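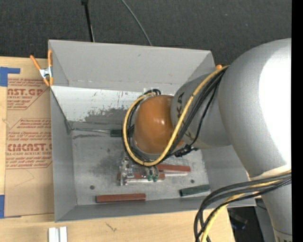
Unit 4: Storage and Picking in a Small Warehouse

These notes go with the second half of the Skoveck case. Read the case before class and bring your floor plan sketch.

Where stock sits

Every item in a warehouse needs an address. In a fixed system, an item always goes back to the same bin or shelf. In a random system, it goes wherever there is room, and the computer keeps track. Fixed systems are easy to learn but waste space, as a bin stays reserved even when the item is out of stock. Random systems use space better and fall apart quickly when people forget to scan.

Most small firms mix the two. Skoveck keeps its fast sellers in fixed bins near the packing bench and puts everything else in random storage on the back racks.

ABC sorting

Rank all items by how often they are picked, not by price. At Skoveck, 20 percent of the items make up most of the picks. These are the A items. B items move now and then. C items may sit for months. A items go between knee and shoulder height, close to packing. C items can go high up or far back.

Rankings change. Garden goods that are A items in May can be C items by November, so the list should be redone at least every season.

Picking methods

Single order picking: one person, one order, one trip. Few mistakes, a lot of walking.

Batch picking: one trip covers several orders, which are sorted afterward. Less walking, but the sorting step needs table space and care.

Zone picking: each picker stays in one area and the order moves from zone to zone. Works well with many orders a day. Cokby, the second firm in the case, tried this with 2 zones and found that one was always waiting for the other.

Worked problem

A picker walks 300 feet per order, picking one order at a time. There are 31 orders in a shift.

Total distance: 31 x 300 = 9,300 feet

Now suppose batching cuts the distance per order in half. The total drops to 4,650 feet. Sorting time has to be added back before you compare the two — many students leave this out.

For next time

Redo the problem with your own layout. Mark the A items on your sketch and show the path for one batch.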